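How to fold a cloth napkin flat (and keep it that way)

I came to cloth napkins late, when a friend gave me a stack of them and I had no idea what to do with the things beyond stuffing them in a drawer. They came out looking like old hankies! So I taught myself one plain fold, and I've used it ever since.

You'll need a clear table, a clean cloth and your hands. An iron helps if yours have been sat in a basket since January, but I only bother when people are coming round.

Start by spreading the cloth out, patterned side down if it has one, and pull gently at the corners. Don't yank – thin cotton goes out of shape quite easily, and then the edges never meet.
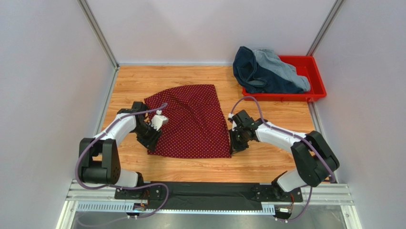
Dotted maroon cloth spread on the wood, with wrinkles still to smooth out towards the top.

Next, put your palms in the middle and sweep outwards, doing the top half first and then the bottom. If one side slants in, tug that corner out a little before you go any further.

Now bring the bottom edge up to the top and run a finger along the fold. Turn the cloth so the fold is on your left, then bring the bottom up again. Fold once more for a narrow drawer, or leave it as it is for the table.

Mine live under a heavy cookbook for a night (800 pages, finally useful for something). A set of 6 fits nicely in a shoebox lid after that.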